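Dovine folding course fills up, but is it worth it?
17/04/2023

A one-evening class in how to fold a T-shirt has drawn 335 sign-ups in Dovine since January, according to its organizer, Tolosska Home School. The fee is $35 less than it was at launch, and the promise hasn't changed: neater drawers, fewer wrinkles and more free time.

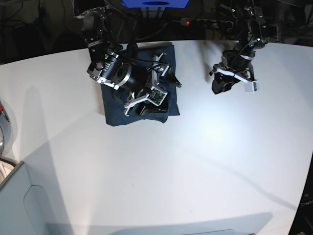

The free time is the part we'd like to see proof of. Tolosska's handout says a household handles nearly 3,000 garments a year, a figure that comes with no source. It also says its method beats the usual fold-in-half approach, but the school has not timed one against the other.

The method itself is plain enough. Find the collar, smooth the body, bring in the sleeves, fold up from the hem. Most people learned some version of that at home - for free.
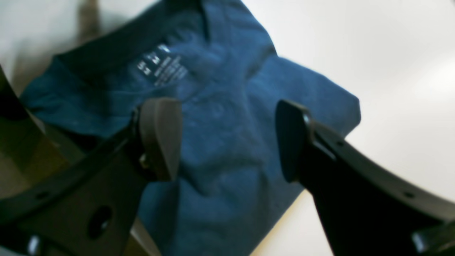
A crumpled blue T-shirt with its neck label showing.

Figueiredo Laundry, which lends its name to the course, sells a $200 shelf set to go with it. Buying one is optional, the handout says on page one, and again on page two.

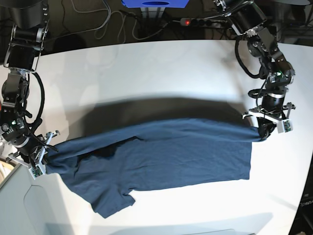
Sleeves get the most attention, with a full section on pulling them straight before the first fold. It is decent advice for cotton. Knitwear and dress shirts are left for a second class, priced separately.

That class is planned for the Stolturari branch. No date has been set.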